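## 4. Fitting and Checking the Finger Pads
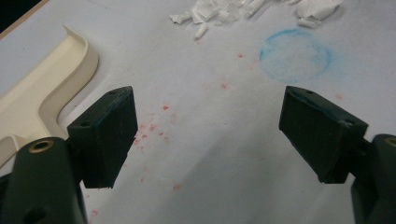
*Figure 4-1. Hand-held gripper over the table, fingers open.*

This section covers the finger pads, the brass inserts in the arms, and the opening check. It applies to the Mugo hand-held gripper as built by the Tolivstead robotics club. The Erwood arm uses the same pads on a different mount; see Section 7 for that one.

Complete Section 3 (trigger and linkage) first. The linkage must move freely before the pads go on.

### 4.1 Parts and tools

- Finger pads, one left and one right, printed
- Arms, one left and one right, with brass threaded inserts already set
- Pad screws, M3, from the bag marked PADS
- Hex driver, 2.5 mm
- Steel rule or calipers
- Isopropyl alcohol and a lint-free cloth

Inspect the pads before fitting. Light scuffs on the outer surfaces do not affect grip and the pad can stay in service. Replace a pad if the flat inner face is gouged, if a screw hole has cracked through to an edge, or if layers are separating.

> **Note:** Pads from the October print batch have undersized holes. Open them by hand with a 3 mm drill bit held in a pin vise. Do not use a power drill.

### 4.2 Checking the inserts

1. Look at each brass insert from the side. The rim must sit flush with the plastic or slightly below it.
2. Thread a screw into each insert by hand. It should turn at least four full turns without the driver.
3. If the insert turns with the screw, stop. Remove the screw and reset the insert as described in Section 2.5.
4. If the insert is proud of the surface, reheat it and press it down with the flat of a steel rule. Let the arm cool for 300 seconds before threading anything into it.

> **Caution:** The iron and the insert are hot enough to burn. Safety glasses are required at the soldering bench, and a mentor must be present.

### 4.3 Fitting the pads

1. Lay both arms on the table with the inserts facing up.
2. Set the left pad on its joint with the flat face toward the center. Line up the holes.
3. Start both screws by hand before tightening either one.
4. Tighten with the short end of the driver until the pad no longer rocks. Stop there. The holes strip easily.
5. Repeat for the right pad.
6. Squeeze the trigger slowly. The faces should meet along their full height. A gap at the tips means a pad is seated at an angle — loosen it, press it back against the joint, and tighten again.

The pads are handed. A left pad will bolt onto the right arm, but the flat face will point outward and the gripper will not close.

### 4.4 Opening check

1. Release the trigger completely.
2. Measure between the inner faces at the tips. The opening must be 85 mm. Up to 4 mm under is acceptable for practice but not for a scored run.
3. If the opening is too small, back off the stop screw a half turn and measure again.
4. Cycle the trigger 9 times and repeat the measurement. If the reading has changed, go back to Section 3 and check the linkage nuts.
5. Write the final value on the build card.

### 4.5 Table clearance

Hold the gripper in its normal working position with the fingers above the table. Lower it until the tips almost touch. Both tips should reach the surface together. If one touches first, recheck that pad before changing anything in the wrist.

Do not drag the tips. Close on the object, lift, then move.

### 4.6 Cleaning

Wipe the inner faces with alcohol before each session and let them dry. Chalk, marker and paper dust on the faces will reduce grip, mostly on smooth molded parts. Do not use acetone on any printed part.

### 4.7 Before handing over to the Istari team

- Both pads fitted, correct sides
- All pad screws present and snug
- Opening value on the build card
- Spare pads in the case — one left, one right

Recording and file naming are covered in Section 5.

Section 4 last revised 2019-04-18.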